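Balimside spare finger sleeves, black, pack of 2

I fit these to our Bralach basket carrier every other Friday before the shop opens, and it's become a nice little job! Park the arm, switch it off at the wall, roll the old sleeve off from the tip and push the new one up until it stops. Wipe the basket handle too while you're down there, as grit on the bar chews through sleeves faster than anything.

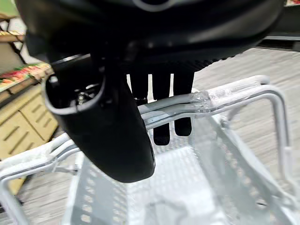 Do I have to teach the grip again after changing a sleeve?
Only if you've swapped to the thicker Jotier type. Like for like, just run the close test and carry on.

Part no. 162. Sold in pairs, so change both.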